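Share 14 | Comments 3

Household Textiles, Unit 6: Zippered Pouches and Bags
Handout, February revision. Instructor: Thierry Hoarau

Last session several of you repeated the line from the Muredeo leaflet that a pouch "keeps its contents organized." I would like to see evidence for that. A pouch closes. Whatever goes in tangled comes out tangled, and now you can't see it. Keep that in mind when you read anything printed on the packaging.

We start with the closure, which is where most cheap pouches give trouble. Before you open one, lay it flat with the long side running away from you and look at where the zipper sits. On this type it crosses the lower portion of the face. The catalogs call that "easy access." Maybe. It also means that if you hold the pouch with the zipper end down and open it, small things can land on the floor.

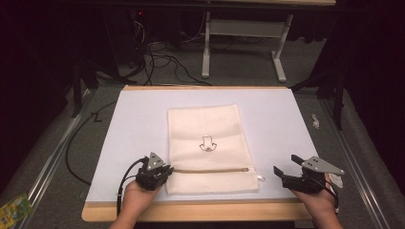 Fig. 1. Cream pouch, flat, zipper across the lower part, metal pull at the right.

Note the creases along the zipper line. Students like to blame the zipper tape for creasing. I am not convinced. Folding and storage can do the same thing, and you can't tell which from looking. If you want to claim tape shrinkage in your report, measure the tape and the cloth before and after washing.

Opening and closing, for the practical:
Hold the cloth at both ends of the zipper, then move the pull. Dragging it with one hand bunches the fabric ahead of the slider.
Go slowly over the last stretch. Check for cloth caught in the teeth.
Press the pouch flat again before you judge its shape.
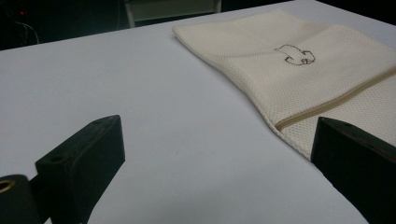 The Ouellet brochure promises 2,000 openings before wear. Ask what counted as an opening, and whether anything was inside at the time. Testolance gives 2,000 as well, which makes me wonder who copied whom. Our own Clastgate trial stopped at 27 because we ran out of class time, so it proves nothing either way.

For next time: read page 42 of the course pack and bring a zippered pouch from home, any age.

Comments (3) | Share this handout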